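Knitwear Care and Folding – FAQ
Privier Rurenville
Updated 3 Feb 2025

Can ribbed knits go in the dryer?
No. Heat sets the ribs out of shape. Dry flat on a towel.

Should a sweater be hung or folded?
Folded. A hanger stretches the shoulders, and fine rib shows it first.

How do I fold a ribbed knit?
Spread it on a bed or table, front side down. Smooth along the ribs, never across them. Bring in the sides, then fold up from the hem in 2 turns. Lift the fabric by a full fold – pulling on a single layer distorts the rib.

Does the Ena line need different care?
Only the wash changes. Use the wool cycle, inside out. Folding is the same.

Which storage box fits folded knits?
Box 769. The Economou box is too shallow for winter weights.

When should stored knits be refolded?
Once, in August. Move the creases to a new position and check for moths.

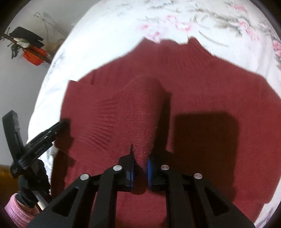 Dark colors should be stored away from direct light, with the ribs lying straight inside the fold.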